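Reading the Ground Under Street Trees

Soil data is the weak point of most municipal tree programs. A town will know the species and trunk diameter of every maple on its main street and have no record of what those maples are rooted in. The Ruawai soil survey was set up to fill that gap for one mid-sized town, and its first season of results is now available to the public works staff who schedule planting.

The survey covers 217 planting sites, most of them sidewalk cutouts and narrow strips between curb and walk. Each site was sampled at two depths and tested for pH, texture, organic matter and soluble salts. Compaction was measured with a cone penetrometer, pushed by hand at a steady rate, with readings logged every two inches until the cone met refusal.

Apinya Thongdee, the soil scientist who designed the sampling plan, chose to treat each cutout as a separate unit and did not average by block. "Two pits on the same corner can have nothing in common," she says. "One was dug in the original silt loam. The other was backfilled with whatever came out of a utility trench."

The numbers support her. On the Dostetti corridor, a commercial street rebuilt in stages, pH ranged from 6.4 to 8.3 within a single block. The high readings came from pits with crushed concrete in the fill. Pin oak and red maple planted in those pits show yellowing between the leaf veins, the usual sign of iron that is present but not available to the roots.
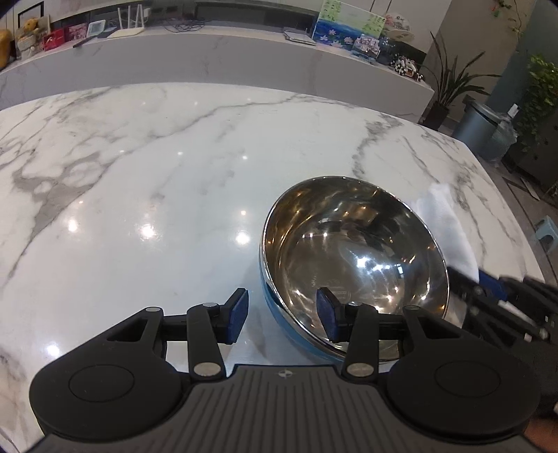
Sample handling accounts for a good deal of the error in work like this, and the protocol spends more pages on it than on field collection. Cores from one depth at one site are combined, broken up by hand and air dried before sieving. Clods larger than the sieve opening are crushed and passed again, and stones are weighed and set aside. Mixing takes place in a stainless steel bowl with a polished interior, the ordinary kitchen sort, on a hard surface that can be wiped down between sites. Galvanized containers are ruled out on account of zinc, which will shed into the sample and distort the micronutrient results.

Compaction was the more common problem. At 60 percent of the sites the penetrometer passed 300 pounds per square inch within the top foot, a level at which root growth slows sharply in most species. The worst readings were in the strips, where foot traffic and parked delivery carts load the soil all year - the cutouts with grates did somewhat better.

The town has started to act on the findings. At 11 sites on Hirnura Avenue, crews removed the existing fill to a depth of three feet and replaced it with a blended loam. At nine others they used an air tool to loosen the soil around established trees and worked compost into the channels. Both groups will be tested again in November, after leaf drop, along with a set of untreated sites for comparison.

Cost will decide how far the work goes. Full replacement runs several times the price of air tilling and closes the sidewalk for longer. Thongdee favors replacement only where the tree has already been removed. Where a living tree has a sound crown, she would till and mulch first and test again before ordering anything larger.

The site records are kept in Londix, the same asset database the town uses for hydrants and signs. Each planting site carries its own number, separate from the tree number, so the soil history stays in place when a tree is replaced. Penetrometer readings are stored as full profiles. Laboratory results are entered by depth, with the stone fraction in its own field.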